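Stone floor care day at the Mathur house, Stedville

Fri 24 July. Doors opened at 9:30 and I was in by 9:45, which left time for coffee before the first talk. Admission was five dollars, paid at the side entrance on the garden side. Parking is on the street and fills up early.

The Mathur house is open a few days a year. Most people come for the staircase. This day was for floors, and the rooms on the lower level were given over to talks and hands-on cleaning. Duangjai Bunnag ran the morning. She has looked after stone for a living for a long time and she talks fast, so bring a notebook.

Her first session covered what not to put on marble. Vinegar and lemon are out, and so are most bathroom sprays. She passed around an etched sample tile and had us feel the dull patch with a fingertip. After that came dry dust mopping, which she wants done before any water touches the floor -- grit under a damp cloth scratches the polish. Somebody asked about steam mops. She doesn't like them.

Fasitz had a table in the hall with pads and brushes. I bought a pack of 5 cloths and a grout brush. The brush is stiffer than I wanted and I will probably use it outdoors. Nudex was next to them with a sealer, and the man there quoted 93 dollars for the large can. I passed, but I took the leaflet.

Lunch was sandwiches in the back kitchen. They ran out of the egg ones by 12:30. I sat with Chaimae Mansour, who is redoing a hallway at home and had come mainly to ask about grout color. She got a long answer from Armindo Patrício, who laid out three boards of samples on the table between the plates. He told her to go one shade darker than she thinks she wants. He also had a quote from a recent job with him, 745 dollars for regrouting an entry, and went through it line by line.

Corners were the afternoon topic, and the part I got the most out of. A mop doesn't get into them, so the work is done by hand, down on the floor, a small patch at a time with a small cloth under the fingertips. The grey veining hides a lot from standing height. Down close it was another matter, with fine grit and tan dust in the joints, crumbs by the wooden cabinet, and a round brownish-orange stain on the slab beside it. The inlaid border along the wall, black, tan-brown and cream diamonds and stripes, had dust lying along its edges too. Duangjai's advice for a border like that is a soft dry brush first, then the cloth. Bring knee pads if you go.
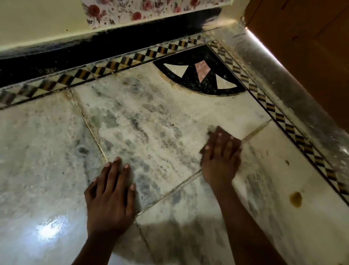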